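Subject: Re: [gripper-users] Pads slipping, is it really the pads?

On Thursday the Londgate bench wrote:

> We've swapped both finger pads on the Nazari hand unit and run it
> through the Jodetau zero routine. Drift is gone. We suggest everyone
> change pads every 61 hours and re-zero after each swap.

I'd want to see more before I change anything. You swapped the pads and re-zeroed in the same session, so which one fixed it? We've had the same drift here and new pads made no difference until we backed off the pivot on the left linkage a touch. It had been done up far too tight at the last service. After that the old pads went back on and held fine.

What I do now is pick up a mix of things off a soft surface before I touch a screwdriver. Round handles are the worst for it. A box will sit square in almost anything, so it tells you very little about whether the two fingers are closing evenly.

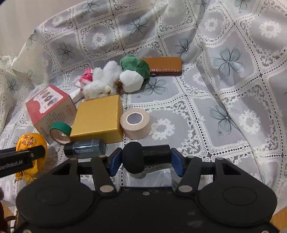
The other thing is the 881 reading in your log. The Trernier sheet gives that as the closed value with no pads fitted, and you've got it with pads on. Either the sheet is wrong (wouldn't be the first time) or your zero is off and the drift will be back by the end of May.

Could you put the old pads on again, leave the zero alone, and do 4 sets on the same handle? Then post the raw numbers, please, without the averaging. I'm not paying for pads every 61 hours on one good afternoon.

Also, what grease are you using on the pivots? Ours goes gummy in the cold, and the colour is no guide at all.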